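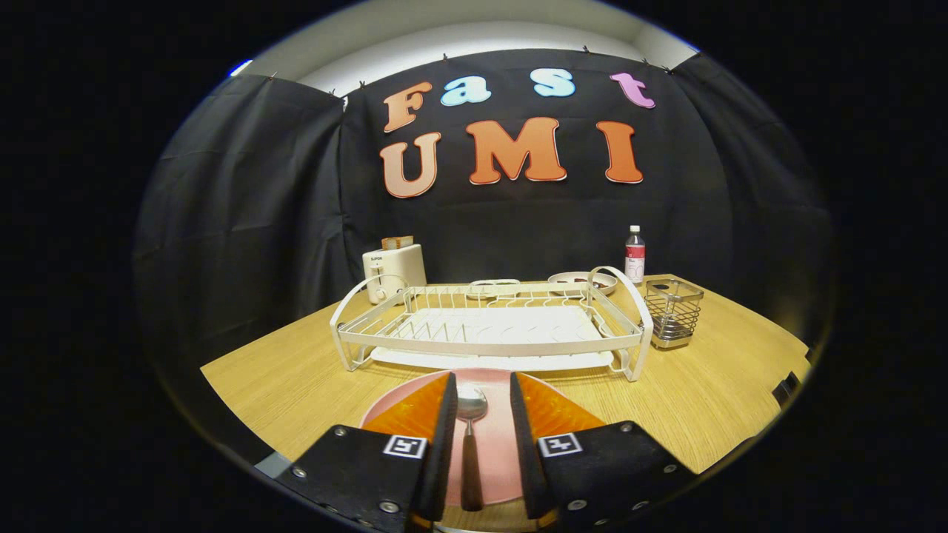 Marlene Dufour gave up her dishwasher in October. It had leaked twice, and the repair quote came to more than she wanted to spend on a machine she ran every third day. She put a dish rack where the mixer used to be and started washing up by hand.

She isn't alone in Stukbridge, a town of 1,316 where many of the kitchens are older than the people cooking in them. At Cloutier, the housewares store on the main street, the racks have moved from the back wall to the front window. Josée Cormier, who runs the place, sells more of the plain white wire ones than anything else on that shelf.

"People come in asking for two levels and a knife block," Cormier says. "Then they go home and measure the counter."

Her advice is short. Plates go in the dividers, all facing the same way. Bowls lean. Spoons with wooden handles shouldn't sit in a bowl of water — wash them, wipe them, and lay them flat on a towel or a dry plate until they can go in the drawer.

Dufour keeps 4 plates out and has boxed up the rest. She washes right after supper with the radio on and leaves everything in the rack overnight. The space under the counter where the dishwasher stood now holds potatoes and a stack of baking pans.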